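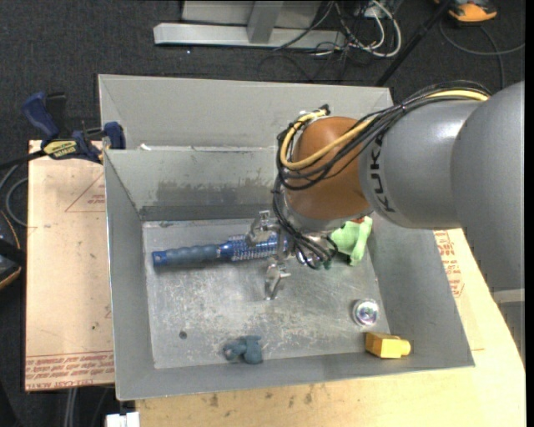 Rosisley Children's Museum, Learning Team

Why do screws hold so well?

Look under a chair or on the back of a clock and you will probably find a screw. A screw is a metal pin with a ridge wrapped around it. The ridge is called the thread. If you could peel the thread off and lay it out straight, you would have a long, gentle ramp.

Ramps make hard jobs easier. Walking straight up a cliff is impossible for most people, but a path that winds around the hill gets you to the top. You walk farther, and each step takes less effort. A screw works the same way. You turn it many times, and each turn moves it only a little way into the wood.

Why doesn't it fall out?

A nail is smooth, so it can slide back out if you pull hard enough. The thread on a screw cuts its own groove in the wood and sits inside it. To pull the screw straight out, you would have to tear the wood in that groove. There is also friction, the rubbing force between two things that touch. Friction stops the screw from turning by itself.

What does the screwdriver do?

The tip fits into a slot or a cross in the head of the screw. The handle is thicker than the metal shaft, and that matters. When you turn a fat handle, your hand moves in a bigger circle, so your push turns into a stronger twist. Scientists call a twisting force torque (say "tork").

Try turning a screwdriver by its thin shaft, then by its handle. Ask an adult to start the screw for you in a piece of soft wood.

Which way do I turn it?

Most screws go in when you turn them to the right, the way a clock's hands move. They come out when you turn them to the left. A few are made the other way around. The left pedal on a bicycle is one, so that riding does not loosen it.

Other screws around the house

Jar lids have threads. So do light bulbs, garden hoses and the caps on water bottles. See if you can find 11 before dinner.

Words to know
Thread: the ridge around a screw
Friction: the rubbing force between things that touch
Torque: a twisting force

Written by Barbara Jakubowski. For ages 6 and up.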